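The Case for the Matching Plate

Institutions that furnish shared dining rooms have grown used to buying the cheapest serviceable tableware and replacing it without ceremony. The practice is understandable. It is also, in the view of this column, a mistake, and the residents' houses at Elerdale offer a good place to examine it.

When the houses opened, each kitchen was supplied with 41 place settings drawn from three different suppliers. Within two years the cupboards held a mixture of rims, depths and weights that would not stack safely. Plates of unequal size were piled together, and the smaller ones carried the load at a single point. Breakage was recorded as carelessness on the part of the residents. It was more properly a failure of purchasing. 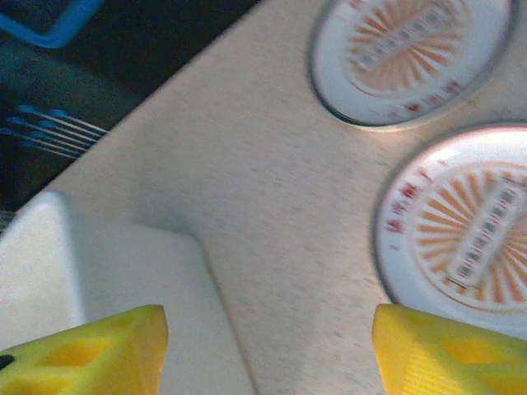
Reading time: 2 minutes

Two round white plates with the same printed decoration make a modest argument for consistency. A table laid with them looks intended. The person who sits down at it is told, without a word being spoken, that the meal was expected and so was the guest. Plain white would serve nearly as well, but a printed pattern has one practical merit: a stray plate from another kitchen is noticed at once and can be sent back where it belongs.

Objections deserve a fair hearing. Cledwyn Vaughan, who oversaw supply at the Poment houses, has long held that uniform tableware makes a home feel like a canteen. His concern is a serious one. Many residents arrive with a favorite cup or a bowl from a former household, and no policy should require them to give it up. A common set of plates does not prevent this. It leaves room on the shelf for such items, as plates of one size take up far less of it.

The question of cost is also raised each October, when budgets are reviewed. A full set costs more at the outset than the odd lots now purchased. The comparison should be made over the life of the set, with replacements included, and the pattern should be one the supplier agrees to keep available. Where that assurance cannot be obtained, a reserve of 20 plates ought to be bought with the first order and stored apart from daily use.

It is therefore recommended that the Elerdale houses adopt a single pattern for dinner plates, beginning with the 6 kitchens that share a common dining room. Cups and serving dishes may follow at a later review.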